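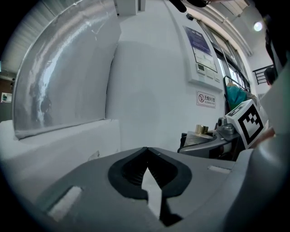

Tamsin Ngata told me to stop reading spec sheets and just ask people who squeeze things for a living, so here I am. She thinks soft ridged finger pads are the only sane choice for small parts and that I'm wasting my money on anything else. I'm not so sure!

I've been going back and forth between two hand-held grippers for collecting demonstrations. One is the Bara, with the rubber pads, and the other is the Ruddock, which has flat hard fingertips with a thin foam strip stuck on. Same camera on both, wide lens, looking out over the fingers. We do little bench jobs with them: pick up a cap, set it on a base, move a marker cube out of the way, that kind of thing. Nothing heavier than a mug.

What I like about the Bara is that I can be sloppy. If I come in a few degrees off on a round part, the pad sort of folds around it and I still get a hold. With the Ruddock I have to line up properly or the part squirts out sideways (I've crawled under a lot of desks this month). But the Ruddock closes to the same spot every single time, and when we play the recordings back on the arm, the finger width matches what we logged. With the Bara the logged width and the real width drift apart as soon as I squeeze hard, because the rubber keeps giving after the part is already held.

The other thing is tracking. I lose it whenever I swing past something shiny or a bright window, and I can't tell if that's my camera settings or the Nustulska controller dropping frames. I have auto exposure on. Should I lock it? And has anybody run both kinds of finger long enough to say which one I should buy four more of?

Tahira Lashari
May 5, 2020

Signe Dalsgaard

Oh, I have opinions on this one. I ran hard tips for most of a year and switched to rubber in November, and I wouldn't go back for round parts. For flat stuff like cards or thin plates I still get the hard tips out of the drawer, so if your budget allows it, buy mostly rubber and keep one set of the other.

Your width problem is fixable, or at least it was for me. Don't train on the raw width. Have the person holding the gripper close gently until the part stops moving and then hold there, and do a short calibration at the start of each session: fingers fully open, fingers just touching, fingers squeezed hard. Save all three values with the recording. I did 29 sessions that way with three different people and the playback on the arm got a lot closer. It still isn't as tidy as hard tips, you'll see a little extra squeeze now and then, but nothing got crushed.

Also check the pads themselves! The grooves fill up with dust and skin oil and then the grip goes slick. I wipe mine down with a damp cloth at lunch and let them dry before I start again. If the rubber starts to look shiny in the grooves, swap it.

On exposure, yes, lock it. Point the camera at the bench, let it settle, lock it there, and let the windows blow out. You don't need to see outside. If you've got blinds, half closed is plenty. Shiny panels are harder, and I mostly just turn the bench so I'm not facing them. Put a second marker somewhere that stays put, too, so you have a fallback when your cube is covered by a hand.

Ifeanyi Akande

get the ruddock. rubber wears out

Tegan Rewi

Agree with Signe on nearly all of it, but I'd look at the controller before you blame the camera. We had the Nustulska dropping frames too, and it was the USB hub. Plug the camera straight into the computer and record for six minutes with the gripper sitting still on the bench. Look at the timestamps afterward. If there are gaps, it's the cable or the hub or the disk, and no exposure setting is going to help you. If they're all evenly spaced, then go play with the light.

One more for your list, have you tried the Grurkel pads? They're rubber with a stiffer back, so they bend around a part but stop giving sooner. I've only had mine on for 400 picks so I can't tell you how they age. They're a pain to mount, the screws are tiny and you'll want a magnetic driver. I'd try one pair on your current handle before ordering four of anything.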